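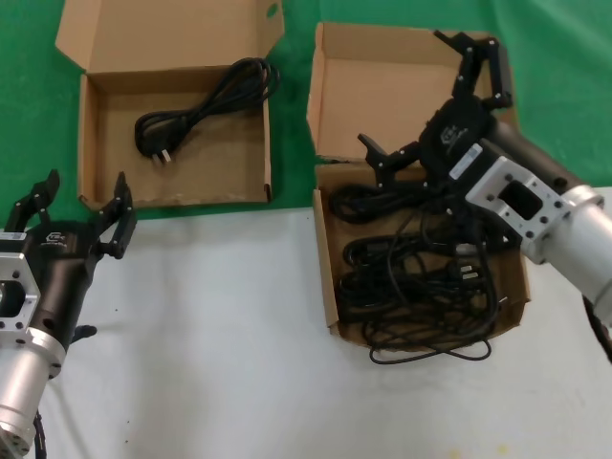 To: Fuscombe building-supplies list
From: Olga Salgado
Date: August 5, 2018
Subject: Re: Sorting of power cords – procedure and storage

Dear colleagues,

Thank you to all who responded to the first notice on power cords. Several of the replies raised the same points, and I am answering them in one message so that the list has a single text to refer to. The earlier message is quoted below for those who joined the list after it was sent.

On May 21, Folke Westerberg wrote:

> Colleagues,
> The cord drawer in Room 902 no longer closes. It holds
> power cords from monitors that were retired two moves ago,
> together with cords that are in daily use, and it is not
> possible to take out one without taking out several.
> I propose that the contents be moved to cardboard boxes,
> that each cord be coiled and tied before it is put away,
> and that anything unfit for use be handed to the
> electrical office at Baudry for disposal.
> I would be grateful for comments on the method of coiling,
> on which I have no strong views.
> Folke Westerberg

The proposal was accepted with small changes, and the following applies from now on.

Cords are sorted at the table, using two boxes. The first box is for cords that have been inspected, coiled and tied. The second is for everything that has not yet been dealt with. A cord goes into the first box only when all of the work on it is complete. The small shipping cartons with attached lids are suitable for this purpose, and there is a supply of them flat behind the door. Cartons that are worn along the front may still be used for sorting, but please do not send them out to other floors.

Coiling is done in loops of even size, with the tie placed at the middle where the loops cross. The plug should be left at the outside of the coil so that the type can be read without undoing it. 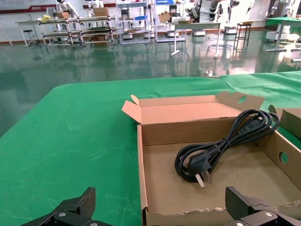
Lise Gill asks whether the tie should go at the middle in every case, as cords tied in this way are wider than cords tied near the plug and take up more of a shelf. She would prefer a round coil for anything longer than the standard length, with the tie wherever it holds best.

I have discussed this with the other floors, and the answer is that both forms are acceptable. The tie at the middle remains the usual form for standard cords. Long cords may be coiled round, provided that they are tied in two places and that the plug is still on the outside. Please do not wrap any cord tightly around the hand or around its own plug. The strain relief is the first part to fail, and most of the cords we discarded last year had split there.

Inspection comes before coiling. Run the full length of the cord through the hand and look for cuts, flattened sections and exposed conductor. Check that the prongs are straight and firmly seated in the plug. At the other end, check that the connector body is not cracked. A cord that fails on any of these points is set aside and is not to be repaired with tape. Sizwe Fourie has asked that failed cords be marked with a red tag at both ends, and we will follow that practice here.

Cords with an adapter or an inline connector require more care. They should be kept with the equipment they belong to whenever that equipment can be identified, and should not be mixed with plain power cords. 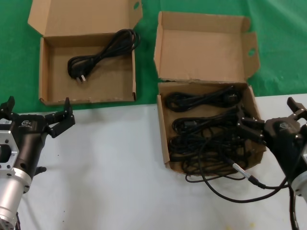 If the equipment cannot be identified, write the output rating on a paper label and place the item in the bin marked Brirkus on the lower shelf. Items stay in that bin for 4 weeks. After that they are offered to the list, and anything left over goes to Baudry with the failed cords.

Asuka Tsuchiya pointed out that much time is lost in pulling single cords from a pile. Her advice, which I pass on with thanks, is to begin with the plug that lies uppermost and work back along that cord, lifting loops off it one at a time. Pulling from the middle tightens the rest. It also helps to keep part of the table clear, so that a freed length can be laid out straight before the next one is started.

Twist ties are to be reused. A tie that came with the cord is normally long enough, but it should be replaced if the wire shows through the covering.
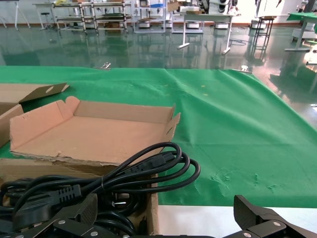 New ties are ordered from Omard in packs, and the request should be made through me so that we do not receive the same order twice. Hook-and-loop straps are reserved for the extension cords in the meeting rooms.

Finished coils are stored upright, with no more than 8 to a box, and the lid is closed over them. The label goes on the short side of the box and states the plug type, the connector type and the length. Boxes are not to be stacked more than three high – the lower ones sag, and the lids then no longer open cleanly.

Requests for cords should be sent to this list and not to individual members. Please give the connector type if you know it. For departments outside the building, a signed slip is required, and the form is unchanged.

Comments on the labels may be sent to Folke directly. I am away until the end of next week, and Lise has the key to 902 in the meantime.

With kind regards,
Olga Salgado
Building Supplies, Fuscombe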